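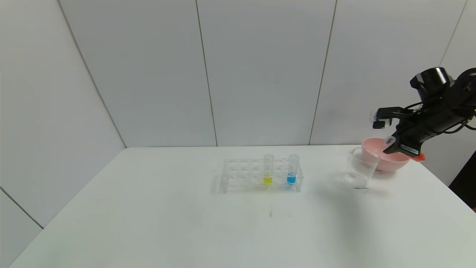
Food coloring is the one supply that Eluned Eynon would never buy in bulk, because a single small bottle outlasts the tubes, the rack and usually the patience of the household. Glassware is another matter. It breaks, it clouds, it goes missing, and the choice of what to replace it with has become wider than most people setting up a small bench at home or in a classroom expect.

Yellow and blue are the usual starting pair. Mixed in water they give green, and the change is easy to read through clear walls even when the volumes are small. A little liquid at the bottom of a test tube is enough. Filling a tube to the top makes it hard to swirl and harder to pour, and it leaves no room for the second color.

The rack does more of the work than it gets credit for. Clear acrylic racks with two rows of circular holes have largely displaced painted wire in the home market, and the reason is visibility: the liquid at the bottom of a tube can be compared with its neighbor without lifting either one. The upper plate holds the tube upright, with the rim standing above it where fingers can reach.

Acrylic has limits. It scratches when wiped with a dry paper towel, and strong solvents will craze it. For colored water, vinegar and baking soda, neither point matters much. Wash it in warm water with dish soap, rinse it, and stand it on end. Keep it out of the dishwasher, where the heat can warp the plates enough to tilt the tubes.

Hole size is the measurement to check before ordering. The rack sold by Vurka has 18 mm openings and suits the ordinary student tube with a little play on each side. The Vura rack looks nearly the same in a catalog, but its holes are tighter, and a tube with a flared rim will hang from the upper plate and never reach the base. Buyers who already own tubes should measure the outside diameter, not the mouth.

Empty holes are useful. Leaving a space between tubes makes each one easier to grip and lowers the chance of knocking the next. For side-by-side comparison the tubes can stand together, as long as everything has been poured before they go in.

The beaker is the second purchase. A 500 ml size is often recommended and is too large for most of this work. Colored water from two tubes barely covers the base, and the markings start well above it. A 247 ml model from Wiltetti, an odd figure that comes from the maker's mold, is close to a drinking glass in size and easier for a child to hold. Glass is worth the extra cost over plastic for one reason, which is that it stays clear. Dye works its way into scratched plastic and leaves a tint that spoils the next result.

The spout deserves attention. A good one sends a narrow stream and cuts it off cleanly when the beaker is turned back. A poor one lets liquid run down the outside wall. Test it over a sink with plain water, pouring slowly, before any dye is involved.

A plastic bowl covers what the beaker cannot. Bowls hold rinse water, dry powder or a supply of plain water for topping up. A wide rim is easy to grip but pours in a broad sheet, so the bowl should be brought close to the beaker and tilted by small amounts. Pale colors such as pink or cream show leftover dye at once, and that makes them simple to check when washing up. A tab on the side gives a second place to hold.

Surface comes next. White is the best background for reading color, and a white table against a white wall removes most of the reflections that turn yellow into something closer to green. It also shows every mark. Food dye wiped up within a minute rarely stains a sealed top; left overnight, it may need baking soda paste and some rubbing. Gritty cleaners should be kept away from it.

Light should come from above or the front – a window behind the rack turns the tubes into dark outlines. A plain desk lamp is enough in the evening.

Eynon keeps her own bench to a short list. She has a rack, tubes, one beaker, one bowl and a dropper, stored together in a shallow box made by Lewis that measures 85 mm deep. The tubes lie flat on a folded towel and the beaker goes in last. She replaced the first beaker in September after chipping its rim on a faucet, and she now dries glassware upside down on a rack well away from the sink.

Label the tubes on the glass with a grease pencil, near the rim, and wipe the marks off before washing.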